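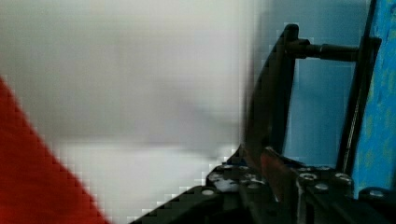 4. Color words in the listings

4.1 What was collected

The sample for this part of the study is 1,000 product listings for home textiles and painted goods, drawn in equal parts from the online catalogs of four sellers: Monemard, Skosell, Mühlbauer, and Teltano. All four sell curtains, cushion covers, throws, and small painted furniture, and all four write their own listings in English. Listings were saved as plain text on August 21, 2023, so that changes made by the sellers after that date do not affect the counts. Product pictures were not part of the coding. The coders worked from the title, the short description, and the line in which the buyer picks a color.

We treated a word as a color word if a reader could use it alone to answer the question "What color is it?" This let in plain terms such as red, gray, and blue, and also terms borrowed from things, such as brick, oat, and moss. It left out words that describe only lightness or finish, such as pale, deep, and matte, unless they were joined to a color word. "Natural" was the hardest case. Sellers use it both for undyed cloth and for a light tan, and we counted it only when it appeared in the color line.

Listings for patterned goods were kept, but only the color the seller named first was coded. Striped goods often name two colors in the title and one in the color line, and here the color line was followed. A listing offered in several colors was coded once, for the color shown as the default.

4.2 Coding

Each listing was given one of four codes: no color word, plain term only, compound term, or borrowed term only. A compound term is a plain term joined to something else that narrows it, such as "brick red" or "slate gray." A borrowed term stands by itself, without the plain term next to it, as in "brick" or "slate." Terms with a number attached ("gray 2") were coded as plain.

Two coders each worked through 200 listings separately before the rest were divided between them. Most of their disagreements were over borrowed terms that are also fabric names. "Denim" on a cotton throw may refer to the color, the weave, or both. After discussion it was decided to code such words as color words only when the material line gave a different fabric. The 200 listings were then coded again under the revised rule, and the second set of codes is the one used here.

A smaller set of disagreements had to do with order. One coder read "rust stripe on cream" as a rust-colored product and the other read it as a cream one. The rule that the first color named is the one coded settled these, although it does not always match what a buyer would say on opening the package.

4.3 Results

Of the 1,000 listings, 804 contained at least one color word. The rest relied on a coined product name, a finish word, or nothing at all. Leaving out the color word was most common for white goods. In these listings the seller appears to take white as the ordinary case and to name a color only when the product departs from it. Black goods, which might have been expected to behave the same way, nearly always carried the word "black" in the title.

Compound terms were found in 414 listings and were the largest group. They were spread unevenly over the color range. Reds and grays drew the most compounds, yellows and purples the fewest. The red compounds lean heavily on building materials and on food: brick, clay, tile, cherry, tomato, wine. The gray compounds lean on stone and weather. Greens are the only group in which borrowed terms standing alone outnumber compounds, mainly through the frequent use of "sage" and "olive."

The sellers differ from one another in ways that cut across color. Monemard almost never uses a borrowed term without the plain term beside it, and its color lines read like a short list: "red, brick" or "gray, stone." Skosell prefers borrowed terms in its titles and gives the plain term further down. Mühlbauer uses plain terms for painted furniture and compounds for cloth, with few exceptions. Teltano has the widest vocabulary of the four and the least repetition, and many of its terms appear only once in the sample.

4.4 Brick red as a test case

Brick red was chosen for closer reading because all four sellers use it and because it has near neighbors in every catalog. A brick red next to pale gray and black, as in Figure 3, is easily called red. Whether a seller would call it brick, rust, clay, or terracotta is a separate question, and the listings suggest that the answer depends on the kind of goods as much as on the shade.

Figure 3. Brick red with pale gray and black.

In the listings for cloth, "brick" competes with "rust." Rust is preferred for heavy fabrics, particularly velvet and wool blends, and brick for cotton and canvas. We found no case in which a seller offered the same cloth in both. For painted goods, "rust" is nearly absent. The likely reason is that the word suggests damage when applied to a hard surface, and a buyer of a painted metal stool may not want to read it in the title. "Terracotta" takes its place, along with "oxide red" in two of the catalogs.

The spelling of the term also varies. "Brick red," "brick-red," "red brick," and "brick" all occur, sometimes within one catalog. "Red brick" is of some interest because in ordinary use it names the object and not the color. It was found only in color lines, never in running description, and seems to come from a menu in which goods are sorted under the plain term first. The form was coded as a compound.

Descriptions that use brick red tend to add a second statement about warmth. "Warm," "earthy," and "autumn" are common in the same sentence. Descriptions of cherry and tomato reds add words for brightness instead. This pairing was regular enough that a reader could often guess the family of red from the sentence with the color term removed. Several listings for cushion covers mention November as a good month to change to darker covers, and in these the brick and wine terms are used almost without difference.

4.5 Limits of the sample

The sample says nothing about how buyers use these words. A seller may choose a term because it fits the product, because it was already in the stock system, or because a competing seller uses it, and the text of a listing does not show which. Some terms that look like choices may have come from the dye supplier. Where the same unusual term appears in two catalogs, a shared supplier is a more likely explanation than agreement between writers.

The rule of coding only the default color has a further effect. Defaults tend to be neutral colors, so grays and whites are more heavily represented here than they would be if every option had been counted. The reds in the sample come mostly from goods sold in a single color. A count of all options was considered, but the catalogs list them differently, and Teltano in particular hides colors that are out of stock.

Finally, all four catalogs were read in English, while at least some of the listings show signs of having been written from a template in another language. Word order in compounds is one place where this could matter, and the "red brick" form discussed above may be a case of it. The comparison of compound forms in Section 5 is therefore restricted to listings whose descriptions contain at least two full sentences.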